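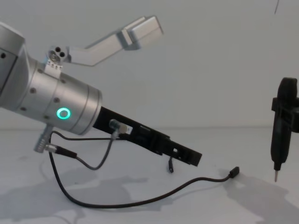 Left arm of the Pivura cell with wrist bracket and cable lead.

Call for participants: Pivura two-arm cable handling kit, pilot evaluation

Kistbridge is looking for operators, technicians and small assembly shops to take part in a paid evaluation of Pivura, a bench kit for handling thin cables and plugs with two robot arms. The kit is close to release. Before the documentation and default settings are frozen, we need results from people who did not build it.

The pilot runs for 11 sessions per participant, each on a standard task set. We have places for 4 outside teams and a larger number of individual operators. Applicants may apply as either, but a person already entered as part of a team should not submit a second form.

What the kit does

Pivura is sold as a complete bench: two arms, two grippers, wrist brackets, a controller and the Jikico task software. Its intended work is the part of wire harness assembly that is still done by hand at most shops – picking up a loose lead, turning the plug to a known angle, passing it from one side to the other and seating it. Rigid parts can be handled too, but they are outside the scope of this pilot and will not be scored.

The current task library was built from 1,774 recorded runs at our own bench. Most of those used the same operators, and the error messages in particular were written by people who already knew what they meant. We expect the pilot to show where that causes trouble.

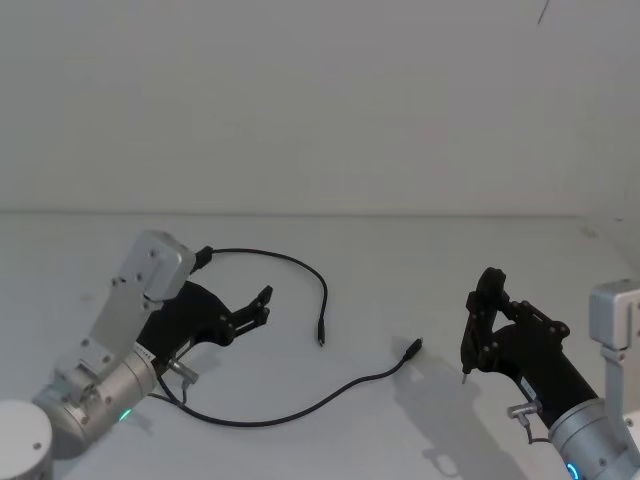
Cable tasks are harder to set up than they look on paper. A flexible lead does not return to the same shape after it is released, so a taught position is of limited use by itself, and the operator has to decide which end to approach first. With the two plug ends facing each other across a gap on the table, one gripper raised and the other down close to its plug, the order of moves matters more than the speed of either arm. Jikico lets the operator set that order, mark hold points and assign a waiting position to the idle arm. Participants will be asked to do all three without help from our staff, using the manual only.

What participants will do

Each session lasts half a working day. A typical session covers:

Start-up checks and gripper calibration from the printed procedure
Two cable routing tasks from the standard set
One task of the participant's own design, within the payload limits
Fault recovery after a dropped or snagged lead
A written log of each stop, with the cause as the operator understood it

Sessions are recorded by the system log. Operators are not ranked against each other, and individual times are not passed to employers. Team results are released to the team only.

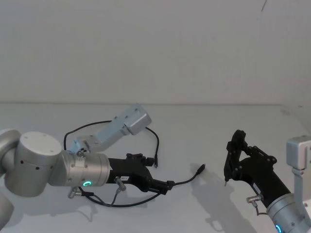
Grippers on opposite sides of the work area, status rings lit green on the left and blue on the right.

Who should apply

We want a mix of experience levels. Applicants should meet the following:

Age 18 or over
Able to attend all sessions at the Kistbridge site
Comfortable reading technical instructions in English
Some experience in assembly, test, repair or machine operation

Programming experience is not required. Applicants who have worked on the design of a competing cable handling product in the last year cannot be accepted. Teams should name one contact and list the connector types they work with most often; a short list is fine.

Pay and terms

Individual operators receive $3,000 for the full set of sessions, paid in two parts: half at the midpoint and the rest when the final log is handed in. Team rates are agreed separately and depend on the number of operators. Travel within the region is covered against receipts. Lunch is provided.

Participants sign a standard confidentiality agreement covering unreleased settings and software. It does not prevent anyone from giving a general opinion of the kit once it is on sale.

Comments from the first trial group

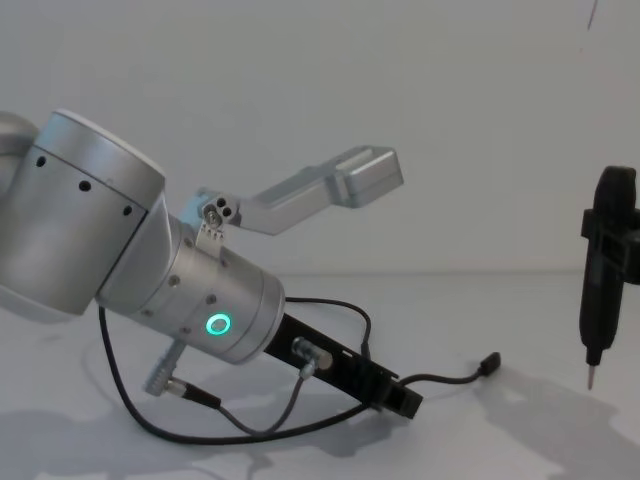

Ofori, which sent a team to the first trial, wrote that the calibration steps were clear but that recovery after a snagged lead took too many screens, and that "the software should ask which arm to back off first, then get out of the way." Their team also asked for a larger font on the stop log. Both changes are in the version that will be used for this pilot.

How to apply

Use the application form on the Kistbridge pilot page. Include a short summary of relevant work, any dates you cannot attend, and whether you are applying as an individual or a team. Applications open 13 Jan 2025 and close when all places are filled. Shortlisted applicants will be invited to a bench visit before they commit. Bring safety glasses if you wear prescription ones – standard pairs are available on site.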